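Ollgate workshop notebook, dye bench
July, started 7:40 a.m.

Color bleed, second round

Picking up where the last entry stopped, with the question of whether any of the "color setting" rinses do anything for navy cotton. I went in doubting it and I want that written down first, so that anyone reading can discount me accordingly.

Stock used: the Cuvdale cotton jersey, navy, undyed side of the same roll kept as the white partner. The Bittencourt cotton knit was left out this time. Last round it bled so badly in plain water that every treatment looked good next to it by noon and bad by evening, and I don't trust a comparison like that.

Cut 16 pieces of navy, all from the middle of the roll. The selvage is darker, and I think two of the odd results in the first round came from there. I can't prove it. Each piece was stitched to a white piece along one side with undyed cotton thread. The first round used whatever thread was in the machine, which was gray poly, and the gray made it hard to judge stain near the seam.

Treatments, four pieces each:

Plain cold water soak.
White vinegar in cold water.
Table salt in cold water.
Zorkley color rinse, mixed per the label.

All soaked 23 minutes. The Zorkley label gives a range and that was inside it. Same jars as before, scrubbed out, lids on, turned over by hand every so often. Then squeezed, rinsed once, and washed warm with the usual detergent, each group by itself in its own jar. Dried flat on the rack by the back window, out of direct sun.

11:15 a.m. First look at the whites.

Plain water: pale blue stain, even.
Vinegar: pale blue stain, even. I would not be able to tell it from the plain water set if the tags fell off.
Salt: same again. One piece a little lighter, but it was the one folded under the others in the jar, so I'm not giving salt any credit for it.
Zorkley: lighter stain on all four. Still blue if you put it against fresh white, but lighter.

So the rinse does something. I didn't want it to, particularly, given how the bottle is written. It promises that colors will be "locked," and four stained white squares say otherwise. My guess is that it has some kind of cationic fixative in it, the sort that grabs loose dye and holds it on the cloth a bit harder. The label doesn't say and I'm not going to write it up as if it did.

The vinegar business is worth a few lines, as we get asked about it at the counter every time someone buys navy. Acid matters when you are dyeing wool or silk with acid dyes. People have carried that over to cotton, where the dyes are usually direct or reactive and a splash of vinegar at the end doesn't bond anything. Salt is the same kind of story. It helps push dye onto cotton in the dye bath. Afterward, on a finished piece, it's a bowl of salty water. I have heard both defended very firmly by people who also washed the thing three times, and I suspect the washing was what fixed their problem.

Which brings up the part I should have done in the first round.

1:30 p.m. Ran one extra piece, number 17, with no treatment at all but with hot soaks before the wash. Hot water from the kettle let down a little, plain, no detergent. Changed the water whenever it went properly blue. The first was dark enough to write with. After that it fell off quickly, and by the last change I had to hold the jar up against the white wall to see any color. Then stitched on a fresh white partner and washed warm like the rest.

White came out with less stain than the Zorkley set. One piece, so it doesn't count for much, but it's the cleanest white on the rack.

Reasons to doubt this before anyone gets excited:

One piece.
It had more total rinsing than anything else here. If the others had been given the same amount of cold rinsing they might have closed the gap. I doubt it, but I haven't tried it.
The white partner was added late, so it missed the early bleed. The others had theirs on from the start. That's a real difference and it's my fault. It's also how a person would do it at home, soak first and mix later, so I don't think the result is useless. It just isn't the same test.
Jersey had shrunk a bit lengthwise. I didn't measure the others before they dried, so I have nothing to compare it to.

Also the navy itself. Put all the pieces side by side in the doorway and the hot-soaked one is slightly duller. Someone is going to call that fading. I would say it's the loose dye gone and this is the color the cloth was going to end up in any case. Still, a customer who bought it for the dark shade won't enjoy hearing that from us.

3:50 p.m. Dry rub test with white cloth over a fingertip, same pressure as far as a finger can manage. Not much between any of them dry. Damp rub was a different matter – plain, vinegar and salt all left a clear smear, Zorkley a faint one, the hot-soaked piece a faint one. I couldn't rank those last two and I tried in two different lights.

Cost, quickly. The Zorkley dose is set by dry weight and the label's full-load figure is way past anything we put through here. I weighed out 210 g of jersey to get a sensible small dose and the measuring cap has no line anywhere near that low. Ended up using a syringe. Anybody doing one shirt at home is going to pour by eye, and pour too much. Whether too much does harm I don't know. The bottle warns against it, and bottles warn against most things.

What I'm prepared to say for now: vinegar no, salt no, the rinse a little, hot water more than I expected. What I'm not prepared to say: that any of it holds up after repeated washes. Everything here had exactly one. A fixative that washes out by the fifth load would look just as good today.

To do:

Repeat the hot soak properly, four pieces, white partners on from the start.
Cold soak with the same number of water changes, to separate heat from rinsing.
Hot soak and then Zorkley, in case they stack.
Take the Zorkley set and the plain set through repeat washes, fresh white each time.
Some pieces in the window for a few weeks. I've read that fixatives can cost you some lightfastness and would like to see it before repeating it.
Buy jars that match. The tall one holds more water than the others and I have been pretending it doesn't.

Please leave the rack alone. Tags are on the underside, in pencil, and the vinegar and salt groups can't be told apart without them.

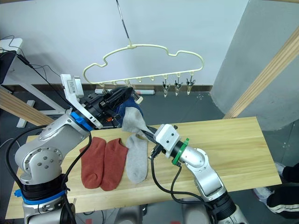

Will a vinegar soak stop new navy cotton from bleeding onto whites?

Vinegar made no difference we could see compared with plain cold water. Soak the item in hot water if the care label allows it, change the water until it stays close to clear, and keep it away from whites for the first few washes.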